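Skundetden Distribution and Control Cabinet, Model 1528

Share 40 | Comments 0

The Skundetden 1528 is supplied by Oltitz for training workshops, pump rooms and small production lines. Each cabinet is assembled to order and is delivered with a wiring diagram and a terminal list.

The front door carries three indicator lamps, a digital power meter, a rotary selector switch, and yellow and red connector blocks. Internal equipment is fitted to a gray mounting plate and includes a metal power supply unit, two outlet modules, a multi-pole circuit breaker and a surge protection module.

Door labels are available in Chinese or English. The language required must be stated at the time of order. Delivery is normally within 50 days.

Installation and servicing are restricted to qualified electricians. The supply must be isolated before the cabinet is opened for maintenance.

Requests for quotation should be addressed to Mohammed-Awal Dramani, Equipment Sales, quoting catalog number 1586.

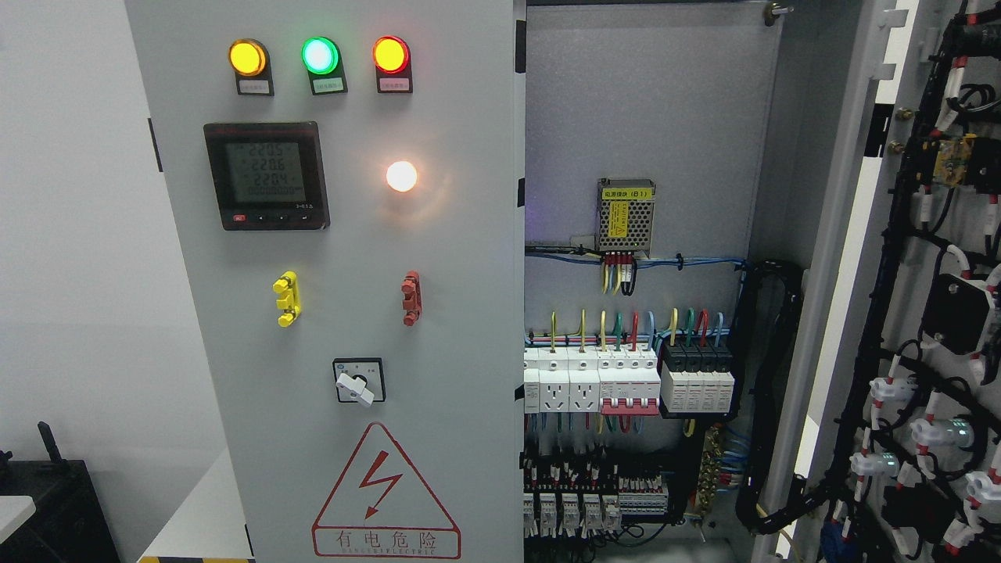 Model 1528 with Chinese door labels, indicator lamps lit.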